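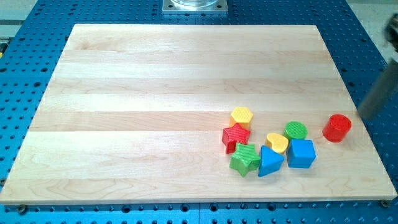

The Stiltum Life-Writing Workbook, second edition
Published by Mevmont Press
Paperback, lies flat, 400 pages
In stock, ships in 5 business days

Most people who set out to write a memoir get as far as the house they grew up in, describe the kitchen, and stop. The Stiltum Workbook is for whoever is still standing in that kitchen. It was put together for adult evening classes in autobiography and it assumes you have a pen, a childhood, and limited patience for being told to find your voice.

The book runs in six parts. Part one is on memory and what to do when your sister remembers it differently (she will, and she has the photographs). Part two covers scenes and part three covers summary, the thing you'll be tempted to use when a scene gets uncomfortable. Part four is on writing about living people, including the ones who will buy a copy. Part five takes up grief, illness and other hard material at a pace you set yourself. Part six is on endings, a problem for any author who isn't dead yet.

Each part has short readings, then exercises, then blank ruled pages. The ruled pages take ballpoint and pencil well. Fountain pen users write to us regularly about bleed-through and we'd like them to know we read every letter.

What changed in this edition

The chapter on diaries has been rewritten from the ground up. The long essay by the Hodoroagă reading circle, on keeping a family notebook in two languages, is now printed in full, with the original facing the translation. The index works. Readers of the first edition will understand why that gets its own sentence.

The exercise called "Interview Your Younger Self" has been dropped after years of complaints, most of them from the younger selves.

Who it's for

Classes, writing groups, and people working alone at night. It is used as a set text on the Andard evening program, where the instructor's edition is also available. It isn't a therapy manual and doesn't pretend to be one. Some of the exercises in part five stir things up, and you can skip any of them without falling behind.

Details

Format: paperback, sewn binding
Print run: 2,433 copies, a number arrived at by running out of paper
Edition: second
Also available: instructor's edition, large print
Ebook: no. We tried it and the ruled pages were a disappointment.

Ordering and returns

Classes ordering together should use the group form so the books arrive in one box. Unused copies can be returned within the month. Copies with writing in them can't, however much you have come to regret chapter four.

Page updated 2023-02-03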